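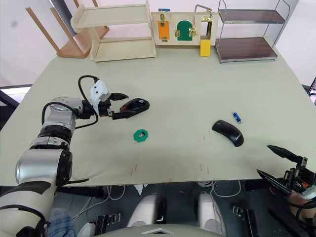 Can you learn the cello from a memoir about learning the cello?
Very little of it. You can pick up some words and a lot of enthusiasm, but the bow arm has to come from lessons and from your own hours.

Reading > Music > Threads

Print this page | E-mail this page

Thursday, April 16, 2020

I finished "The Nimisari Winter" last night. People keep recommending it to grown-ups who are stuck indoors and thinking of taking up a string instrument. I have thoughts, and most of them are grumpy.

The setup: a woman in her fifties hears a cello through a church wall in a town called Irnon, goes in, sits down in the back row and decides on the spot that this is her instrument. By page 14 she has a teacher. By the end of the second chapter she's shopping.

I believe the church. I've been flattened by a cello through a wall myself. What I don't believe is how fast the flattening becomes a plan. I heard mine in September and didn't hold a bow until the following spring, and most of what happened in between was me looking at prices and closing the tab.

Nimisari is the house she rents, by the way. There's a map in the front of the book. I have no idea why there's a map. She goes to the bakery and to her lesson.

The lessons are the best part and there aren't enough of them. Her teacher spends a whole hour on the weight of the right arm. Open strings, nothing else. She goes home furious. That's accurate! Mine was the same and I was just as furious.

But then we skip. One chapter ends with open strings and the next one begins with her playing a slow movement well enough that the neighbor cries. How many weeks went by? What happened to her fourth finger? I wanted the boring bit. I paid for the boring bit.

My own experience of that gap, for what it's worth: shifting out of first position sounded like a door. It sounded like a door for months. I still have a door in there on bad days, usually on the D string.

Now the shopping. She starts on a rental, decides the rental is "holding her back" after a few weeks, and goes looking for something with a soul. This takes up close to half the book.

She finds it, of course. It's called the Dewulf, after the workshop name on the label inside, and from then on it's a character. The Dewulf sulks in damp weather. The Dewulf forgives her. The Dewulf "knew the suite before I did."

It didn't. It's a box with a lot of good carving in it. I love mine and I'd be upset if it got dropped, but it has never known anything before I did, and I know very little.

I'm not saying instruments are all alike. A badly set up cello is miserable to play. Strings too high off the fingerboard will hurt your hand and make you think you have no talent. A decent setup fixes a lot of that, and it costs far less than a new cello.

She never gets the rental set up. Nobody at the shop suggests it, or if they do it isn't in the book. She plays the Dewulf in a high-ceilinged showroom, freshly adjusted, with new strings, and compares it with a rental she's been playing in a carpeted bedroom. Then she writes eleven pages about destiny.

Try this instead if you're ever in that position. Take your own cello to the showroom. Play both in the same room, with the same bow, on the same afternoon. Then have somebody else play both with your back turned. I did this once and picked the cheap one twice.

The price of the Dewulf is never given, which annoyed me more than it should. We hear about a loan, and a sister who stops speaking to her for a while. If the money matters enough to break up a family Christmas, I'd like to see a number.

I'll give you mine. I rented for a year, then bought a used student cello for 800 dollars, case included. The bow that came with it was poor. I replaced the bow before I replaced anything else, and I haven't replaced anything else.

There's a section on the Cilunness summer school, where she goes for a week with other late starters, and I'll admit I liked it a lot. Everyone's scared of everyone. A retired surveyor plays second cello in a quartet and gets lost in the same bar every morning. The coach keeps stopping to let people tune.

That week is the only place where she plays badly on the page, and it's where the writing wakes up. I'd have read a whole book of Cilunness. I'd have read a whole book of just the surveyor.

Two people have already replied to say I'm missing the point and it's a book about longing. Fine. It can be about longing. The back cover says it will "make a musician of any reader," so I'm holding it to that.

Also, longing is easy to write and scales are hard to write. I get suspicious when a book about an instrument has 4 dreams in it and one scale.

(The scale is C major, two octaves, and she plays it perfectly.)

Something I did find useful – she writes down how tired her left hand gets, and how she was squeezing the neck with her thumb the whole time without noticing. That page is going on my music stand. Page 149 in the paperback if you've borrowed a copy and want to skip there.

She credits the fix to the Dewulf. Her teacher had told her to loosen the thumb two chapters earlier. I went back and checked.

Poor teacher, honest to God. He spends the book saying sensible things about arms and thumbs, and the wood gets the thanks.

Should you read it? If you already play, borrow it, enjoy the summer school, argue with the rest. If you're thinking of starting, I'd be a little careful. The danger is that you come away believing the right cello is out there waiting and your job is to find it.

A beginner can lose a year that way. I've watched it happen at my local orchestra, where one of the back desk cellists has tried more instruments than pieces. Lovely tone, all of them. Still can't count the rests.

For someone asking below: yes, many string shops rent full-size cellos by the month, and some put part of the rent toward buying one. Read the agreement before you sign, especially the bit on damage. Ask who pays for a broken string.

And for the other person asking: no, I can't tell you whether you're too old. Neither can the book. Book one lesson with a real teacher, in person when that's possible again or on a screen for now, and see whether you want a second one.

Screen lessons are not great for tone, in my experience. The sound gets chewed up. They're all right for posture and for being told off about your thumb.

The copy I read has someone else's pencil in the margins. Next to "the Dewulf forgave me" they've written "for what?" I'd like to play duets with that person.

Going to do my long bows now. Replies are open, but I'm not changing my mind about the map.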